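Nemoswood Community Workshop
Progress report to the Gatden Fund
Small grants stream, second report
19/05/2024

1. What this report covers

This is the second of three reports due under our agreement with the Gatden Fund. It covers the period from the end of November, when the first report went in, up to the date above. The grant pays for the repair and restocking of household appliances that are passed on to people setting up a home with very little money. It also pays for the fit-out of the back half of our building on Kollik Street and for a part-time workshop coordinator.

The spending table was sent separately through the Fund's portal. We have kept this report to what has been done, what is behind, and what we would like to change.

2. The building

The fit-out is mostly finished. The new wiring was signed off in the summer and the benches now each have their own isolating switch and safety switch. The old arrangement, where one trip put out the whole back room, is gone. The concrete floor has been patched near the roller door and sealed. We had allowed for a full new surface but the contractor's view was that the slab was sound apart from that one area, so the difference has gone into ventilation over the soldering bench.

The water supply for the wash-test area is still outstanding. Dierckx Plumbing quoted in November and we accepted, but the first visit showed that the drain runs the opposite way to the building plan. A new connection has to go through the neighbour's side passage. The neighbour has agreed in writing. The council permit was lodged in autumn and we are waiting on it. Until the drain is in, washing machines are tested outside on the apron with a hose and a temporary waste line to the yard gully, and only in dry weather. It is slow and it is the main reason the washing machine figures are lower than we planned.

3. Appliances repaired and passed on

We passed on 117 appliances in the period. Kettles, toasters and microwaves made up the largest share, followed by vacuum cleaners, washing machines and fridges. The target for the full year is unchanged and we expect to reach it if the drain is finished before spring.

Every item goes out with an electrical test tag and a one-page sheet in plain English explaining how to use and clean it. The sheet has been rewritten after people told us the first version was too long. Translations into the four languages most asked for by our referring agencies are done, and a fifth is being checked.

Fridges remain difficult. We do not open sealed refrigerant systems and have no plans to, as it needs a licensed technician. We can replace thermostats, door seals, lamps and fans. A donated fridge with any other fault is sent for recycling on the same day so that it does not take up floor space.

4. Parts

Parts have taken more time than anything else. In the first report we said we would strip unrepairable machines and keep the useful pieces. We have done that, and the parts store now runs along one wall in labelled tubs. Door seals, drum belts, knobs and elements are the items used most.
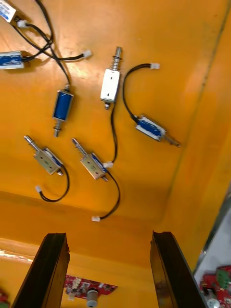
Buying new parts has been dearer than budgeted. The price of pump assemblies went up twice in the period, and freight to Nemoswood is charged at the regional rate even though we are just outside the metropolitan boundary. We now place one combined order each month. This has brought freight down but it means a machine can wait several weeks for a single part. Where a household has been waiting a long time we swap in another machine if we have one.

We also looked at buying through a trade account shared with the tool library in the next suburb. They are keen, and their supplier has no objection. The account would need to be in one organisation's name and we are still working out how the bills would be split.

5. Training

The grant asks us to run a basic repair course for people looking for work. The first intake finished in March. It ran for 60 hours, spread over mornings so that parents could get to school pick-up. The second intake began at the start of this month with a full group.

Changes made between the two intakes:

Safe isolation and test gear now take up the whole of the first week. In the first intake we moved on to fault finding too early and had to go back.

Learners keep a logbook from the start. Several of those in the first group said they had nothing to show an employer at the end.

The session on customer contact has been moved to the front counter and is done during opening hours.

2 people from the first group have since found paid work, one with an appliance retailer and one in building maintenance. Others have gone on to further study or kept coming to the workshop. We ask everyone to let us know how they are getting on, but not all reply and we do not chase people more than once.

6. Referrals and delivery

Referrals come from the housing service, the women's refuge network, the settlement service and the two high schools. The refuge network asked us to stop phoning clients directly and to book everything through the caseworker. We changed over straight away. It adds a day or so to each booking.

Delivery is still the weak point. The van is off the road for some 30 days a year with mechanical faults, going by the record to date, and on those days we hire. The hire cost is shown under transport in the spending table. The van will need a clutch before the end of the year. We would rather replace the vehicle than keep repairing it, but that is outside this grant and we are applying elsewhere.

Stairs have also been a problem. A washing machine going to an upper floor without a lift needs two trained people and a stair trolley. We bought the trolley in February and have had fewer cancelled deliveries since then.

7. Staffing and safety

The coordinator's hours were raised slightly in January to cover the extra paperwork around test tagging. This is within the wages line. We have advertised for a second qualified tester and had one suitable applicant, who starts next month.

There was one reportable injury in the period, a cut hand from a panel edge inside a dishwasher. It needed stitches. Cut-resistant gloves were already supplied, and wearing them is now a condition of working on any machine with the panels off. The bench instructions have been updated and everyone has signed the new version.

8. Changes we are asking for

We ask the Fund to agree to the following.

Move the unspent flooring money into the parts line. The amount is shown in the table.

Extend the date for the wash-test area by three months to allow for the permit. No extra money is needed for this.

Let us count small appliances and large appliances separately in the final report. Adding a toaster and a washing machine together does not give a fair picture of the work, and the split would also make it easier to see where the parts money goes.

9. Next period

The main jobs are the drain, the second intake, the shared trade account and winter heater safety checks. The heater checks are already booked at the community centre and will be open to anyone who lives locally, whether or not the heater came from us. The third report will follow once the second intake has finished and the final accounts are ready.

Submitted by the workshop coordinator on behalf of Nemoswood Community Workshop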